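Ticket 1495: arm drops the cable before it reaches the port
Status: open, waiting on Curer support
Opened: Tuesday, 9:40 a.m.

Hi all, and thanks again for being so patient with us last week! We're still stuck on the patch cable task in the simulator. The arm comes down over the network rack just fine, closes on the plug, lifts it, and then somewhere on the way to the port the plug slides out of the fingers. Out of 157 overnight runs we lost the cable in 26, always on the blue ones and never on the green, and that puzzles me no end.

What I've tried so far: raised the grip force a notch (no change), slowed the approach (a little better, I think, but I wouldn't swear to it), and went back to the older Fidetti gripper file, which made the fingers shake so badly I put the new one back before lunch.

Run 596 is the one to look at first if you're short on time. The log shows a contact warning right before the slip, and I've attached the whole thing along with our settings. I'll leave the grip force where it is until I hear from you.
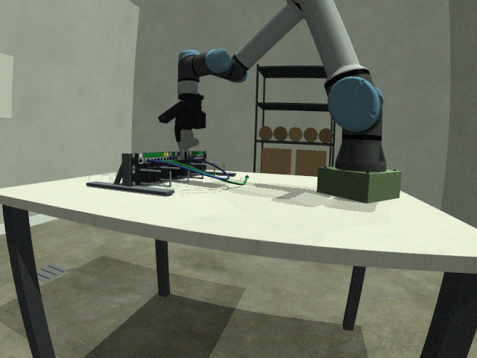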